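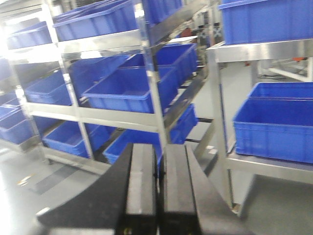
Blue storage bins on a tiered stainless steel rack.

# Trotham 94 Tamper-Evident Label Stock

Trotham 94 is a white, thermal-transfer printable label stock for sealing document wallets, exam papers, licence blanks and other controlled stationery. When a label is lifted, the face film separates from the adhesive layer and a repeat VOID pattern stays on the surface. The pattern also shows in the film, and the two halves can't be lined up again by hand.

The stock is supplied by Zerkier on plain rolls or pre-printed with serial numbers. It replaces the earlier Trotham paper-faced stock, withdrawn in July. Existing artwork can be carried over without change, provided the quiet zone around any barcode has been kept.

## Construction

| Layer | Material | Notes |
|---|---|---|
| Face | Matte white polyester film | Accepts resin and wax-resin ribbons |
| Release pattern | Domański clear-break coating | VOID text, diagonal repeat |
| Adhesive | Permanent acrylic | Standard or low-migration grade |
| Liner | Glassine | White, with black sensing mark on the back |

The face film carries fine-line background print in two colours. Under magnification the lines are continuous. A photocopy or desktop scan at normal settings will break them up, and the result is visible as patchy grey areas behind the serial number. This is a first-level check only and should not be relied on where a label has been soiled or scuffed.

## Surfaces

The release coating works on smooth, closed surfaces:

- coated board and laminated card
- painted or powder-coated metal
- stainless steel
- rigid PVC, ABS and polycarbonate

Polypropylene and polyethylene are low-energy plastics and need the low-migration grade, which has a higher initial tack. Test a sample before ordering for either. Uncoated kraft board will tear before the pattern releases - this is acceptable as evidence of opening, but the VOID text may be incomplete.

Silicone-treated surfaces are not suitable.

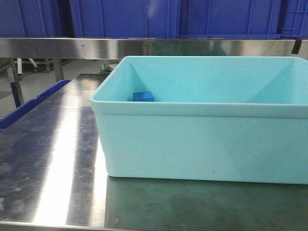

Plastic bin, light turquoise, on a stainless steel tabletop.

## Application

1. Wipe the surface with isopropyl alcohol and let it dry.
2. Place the label across the join, with equal overlap on both sides.
3. Press down from the centre outwards. A rubber roller is preferred.
4. Leave the sealed item undisturbed for the dwell time shown in the table below.

Labels can be repositioned only in the first moments after placing, and doing so may start the pattern. A label that shows any part of the pattern on application should be recorded as spoiled and replaced.

## Technical data

| Property | Value |
|---|---|
| Minimum application temperature | 5 °C |
| Dwell time before handling | 2 hours |
| Face film opacity | 94% |
| Serial number length | 7 digits |
| Shelf life in sealed bag | 2 years |

Values are typical and are not a specification. Opacity is measured on unprinted film.

## Serial numbering

Numbers are printed in black on the face and repeated on the liner. Every roll is packed with a list showing its first and last numbers and any gaps. Gaps occur where labels have been removed at inspection, and those numbers are not reissued. A check digit can be added on request, in which case it takes the last of the seven positions.

Customers who print their own numbers should use the Sternombridge profile for their printer driver. It sets darkness and speed to suit the film. Printing too hot can distort the release pattern without any mark on the face.

## Storage and disposal

Keep rolls flat in the sealed bag, away from direct light. Opened rolls should be used within five months. Spoiled labels and end-of-roll waste still carry valid background print and should be shredded or returned to Zerkier for destruction. A certificate is issued for returned material.

## Ordering

Please state:

- grade (standard or low-migration)
- label size and corner radius
- plain or numbered, with starting number
- core size and winding direction

Sample packs hold five labels of each grade and are not numbered. Custom VOID wording, including bilingual text, is quoted separately and requires a signed proof.

Data sheet revised 10/22/20.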